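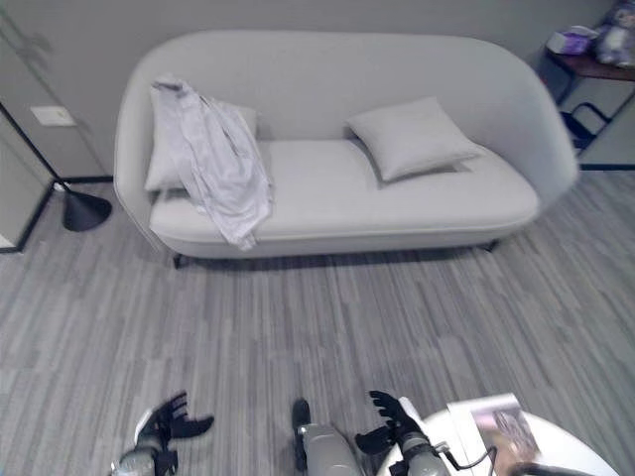
To: Tillmont players list
From: Covadonga Montes, list moderation
Date: Wednesday, August 1, 2018
Subject: Re: Creature names in the shared Yimer library

Isauro Tapia wrote:

> I uploaded 4 creatures to the Yimer library last week and 2 of them
> came back with a different family name. I had them under Matley and
> now they are listed under Minusdale. Did I do something wrong, or did
> the import tool change them? My saved game still shows the old name.

Dear Mr. Tapia,

Thank you for your message. The change was made by the library editors and does not indicate an error in your upload. Under the current naming rules, the Matley family is reserved for creatures with jointed legs. Swimming creatures without legs are filed under Minusdale, whatever family name the player has entered.

Your saved game is not affected. The library name and the name stored in your own game are separate, and members may keep any name they wish in private files.

Members who disagree with a placement may write to Gumaro Camacho, giving the entry number and the family requested. Entry 393 and entry 1810 are already under review and need not be reported again. Jaqueline Pacheco will post the revised family list in December. Until then, please do not upload a second copy of a creature under another name, as duplicates are removed without notice.

Regards,
Covadonga Montes
cc: Vlastimil Brabec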